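FOOD & HOME > Table Manners
February
By Shagufta Malik

The small black tray

Coffee on a tray. Old-fashioned, a bit fussy, and suddenly I can't stop doing it. Cup, saucer, napkins, done. The good table gets a rest too — mine has scratches going back years.
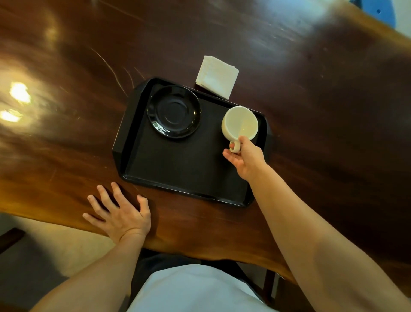
Theodorakopoulos wrote in to say a tray is just one more thing to wash, and that a cup on bare wood never hurt anybody. Fair. I wipe mine with a damp cloth, takes seconds.

Layout matters more than you'd think. Saucer at one end, cup at the other, paper napkins in the gap between. Fold them square. Keep the stack low or it slides when you walk.

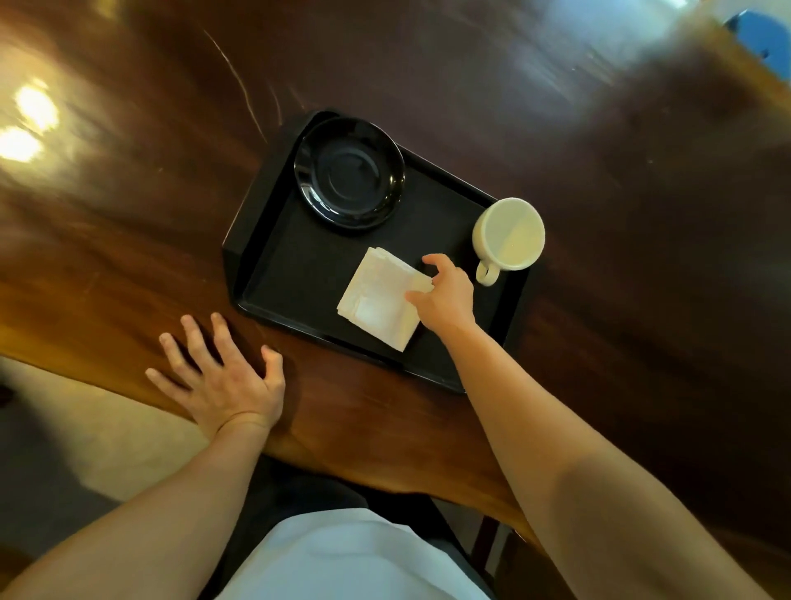 Napkins first, then fuss with the rest.

Black plastic is fine, by the way. I paid $14 for mine at Brunotine and teh fancy one was $97. Get a raised rim. Dark saucer, pale cup, looks like you planned it.

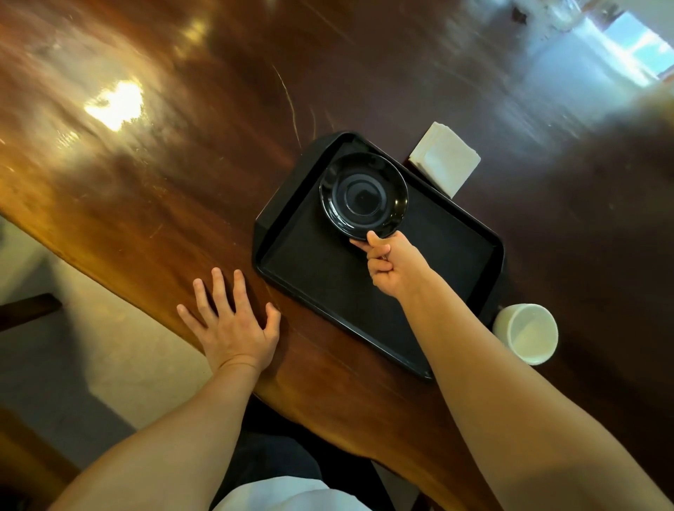
Should the cup ride on the saucer? Only for short trips — for stairs, set them down separately and pair them up at the table.

Same goes for spoons. They rattle, they wander, they end up on the rug. 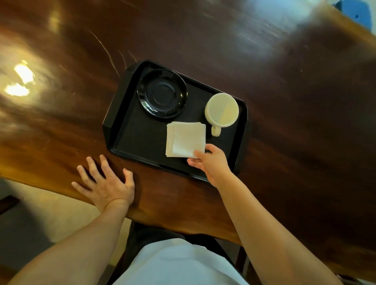 And leave some room. A cookie plate always shows up late, and a crowded tray is alot harder to carry than a heavy one.

COMMENTS

skusico58: Cloth napkins or go home.

Torkanent: Got my mother's tray out after reading this. Where do you keep yours?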